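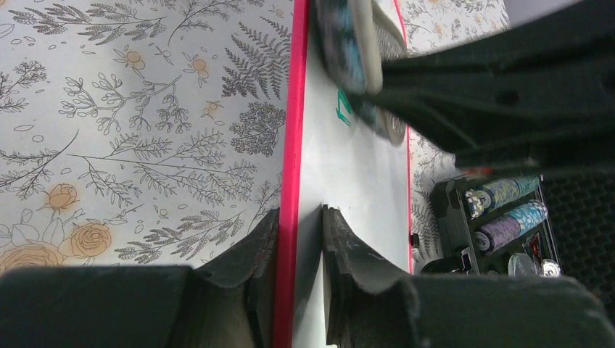

Keeping a Weekly Loaf Through the Winter

Readers of this site have asked on several occasions for an account of the bread that is baked in this household between November and the first warm weeks of spring. The present entry sets down the method as it stands this February. It replaces the shorter note posted last year, which gave the wrong quantity of salt and should no longer be followed.

The loaf is a plain mixed rye. It is made once a week, in the kitchen at Wakholm, and it is expected to serve for breakfast, for soup, and for toast toward the end of its life. It is not a showpiece. The crust is firm, the crumb is close, and the slices hold together under cold butter.

Flour

The dough takes 1000 grams of flour in all. Of this, 400 grams is whole rye and the remainder is strong white wheat. Both are bought from the mill at Mineck, which sells rye in paper sacks and is closed for most of January. A reserve sack should therefore be purchased before the holidays. This was neglected in the past winter, and the supermarket rye used in its place produced a dough that would not take up its water.

Whole rye does not keep indefinitely. It is stored here in a lidded tin on the lowest pantry shelf, away from the wall that backs onto the boiler. Any flour that smells sharp or dusty is given to the compost.

The Starter

The starter was begun four years ago and has been neglected at various times without lasting harm. It is kept in the refrigerator and fed on the evening before baking with equal weights of rye and water. By seven in the morning it should have risen well and should smell of apples. A starter that smells strongly of vinegar may still be used, although a second feeding is recommended and the baking must then be moved to the afternoon.

Correspondents have inquired whether commercial yeast is acceptable. It is. A loaf raised with yeast will be milder and will go stale sooner, and anyone who is short of time should use it without embarrassment. The author did so for most of one December.

Mixing and Rising

The flours are combined in a large bowl with the salt, the starter and water at the temperature of a comfortable bath. The dough is stirred with a spoon until no dry flour is left and is then covered and allowed to stand for 30 minutes. It will be sticky at this stage. The addition of further flour is the most frequent error among new bakers and results in a loaf that crumbles at the knife.

Following this rest, the dough is folded over upon itself with a wet hand, turned, and folded again. The process is repeated twice more in the course of the morning. Between foldings the bowl stands on top of the refrigerator, where the air is a little warmer than in the rest of the kitchen.

A cold kitchen will slow everything down. The house at Wakholm is heated by a single stove, and in the hardest weather the dough has needed until late afternoon to show any real progress. No attempt should be made to hurry it on the stove itself. This was tried in the second winter, and one side of the dough was cooked.

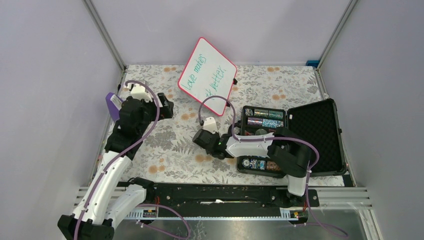 When the dough has swollen and its surface shows a few bubbles, it is divided into 2 pieces and shaped. One piece goes into a long tin and the other into a floured basket. The tin loaf is the more dependable of the pair and is preferred for sandwiches. The basket loaf has more crust, and there is usually some discussion at the table over who is to have the end of it.

The Oven

The oven is an old Rocha with a door that must be held shut by a folded towel for the first part of the bake. Its thermostat reads low. Bakers with a sounder appliance will wish to begin at a high heat and reduce it once the crust has taken color. A tray of water on the oven floor is helpful early on and should be removed with care.

The loaf is finished when it sounds hollow underneath. It must then be left on a rack until fully cool. Rye cut warm is gummy, and the knife will require scrubbing. The author recognizes that this instruction is widely ignored.

Use of the Loaf

On the first day the bread is eaten plain. From the second day onward it is served with the hard cheese sold at the Birkell market, or with pickled beets, or under a fried egg. By the fifth day it is best toasted. Whatever is left after that is cubed, dried in the cooling oven and kept in a jar for pea soup, for which a separate entry is in preparation.

Bread should not be kept in the refrigerator, where it turns leathery. A linen bag inside a wooden box has proved satisfactory. One half of a loaf may be frozen if the household is to be away, and it should be sliced beforehand.

Corrections to the above are welcome in the usual way. Questions concerning barley flour cannot be answered at present, as the only trial made here was dropped on the floor before it reached the oven.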